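4.2 Sorting the containers and keeping the table clean

It will help the reader to know, before we get to the sorting itself, how the containers came to us and what state the work surface was in over the weeks we used it. The Wosthorpe pantry study began in July with a collection period, during which households handed over the plastic food containers they no longer wanted, with or without lids, and we ended up with 2,041 separate pieces. That was a good deal more than we had shelves for, and the first job was simply to find out which of them belonged together. We had expected the lids to be the hard part. They were hard enough, but the bodies gave us almost as much trouble, particularly the pale, cloudy kind that so many kitchens seem to gather over the years.

Colored containers are easy to live with. A red one goes with the red ones, and even a person who has never seen the set before will make that match without being told. The frosted ones offer no such help. Two pieces from quite different sets can look very much alike until they are laid next to each other, and even then the eye has to go hunting for a rim, a ridge or a bit of molding before it finds something to hold on to. Kanyarat Nuchit, who led the sorting, began keeping a small notebook of these features in the second week, and most of the vocabulary in this section (rim, shoulder, face, mark) comes from her pages.

We chose a white table for the sorting, and we should say that we went back and forth over it. Gitau Temba had argued from the start for something darker, on the grounds that a milky container on a white surface is hard to see. He was quite right about that. The case for white was that it is what many of the households had at home, on counters and kitchen tables, and we wanted our difficulties to be something like theirs. In the end we kept the white table for the whole of the first round and brought in a dark green cloth for the second, so that the two could be compared (see Section 5.1). Figure 3 is from the first round. 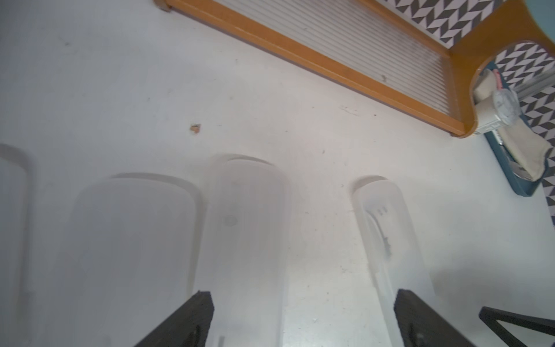 Figure 3. Frosted containers lined up on the white sorting surface, rounded ends all facing the same way. A small orange-brown crumb lies a little above them, toward the left.

The containers in Figure 3 are a fair sample of what the sorters had to deal with. The widest of them has a hazy body that very nearly disappears into the table, and it is mainly the faint darker line along its rim that gives it a shape. Its neighbor overlaps it slightly and has a faint circular indentation on its face, the sort of feature Nuchit would underline twice. The narrower one on the right is the most generous of the group, with small embossed marks and a slim ridge running down it. We came to call pieces like this last one "talkers," and the word stuck well enough that it appears in our coding sheet, where the opposite sort are down as "quiet."

Of the 935 pieces coded as frosted, 57 could not be placed in any group by the first sorter who handled them, and these went into a tray of their own to be looked at again by a second person. Most were quiet pieces. The sorters told us in their interviews that they would often turn a container over several times, put it down, pick up another, and come back to it later, and that this going back and forth was the tiring part of the work. One of them said she had begun doing the same thing in her own kitchen on weekends and rather wished she hadn't!

Lining the containers up made a real difference, and we would recommend it to anyone who has a cupboard of this kind to put in order. In the first few sessions people sorted from a heap, and the containers lay every which way. Later we asked for rows, with the rounded ends pointing the same direction and the pieces allowed to touch or overlap if they liked. We did not insist on straightness. A slightly tilted container in a row can still be compared with its neighbors perfectly well, and asking for neatness only slowed everybody down and made them self-conscious.

A word on the table itself, which readers of the earlier Jeveck report asked us about. It was wiped before each session but was never treated as a laboratory surface, and the scuffs, specks and streaky marks on it were left out of the coding. Crumbs were a separate matter. Our sheet had a line for loose matter on the open surface, with a space for its color and rough position, because we were curious how long such things would be noticed and by whom. Sorters working on the frosted sets mentioned crumbs more often than those working on the colored ones. Temba's reading is that when everything else is pale, a warm-colored speck is the first thing one sees, and we are inclined to agree with him, though 20 sessions is not a great many to lean on.

The lids were sorted separately, by a slightly different procedure that we borrowed with small changes from the Byun protocol, and we turn to those in Section 4.3.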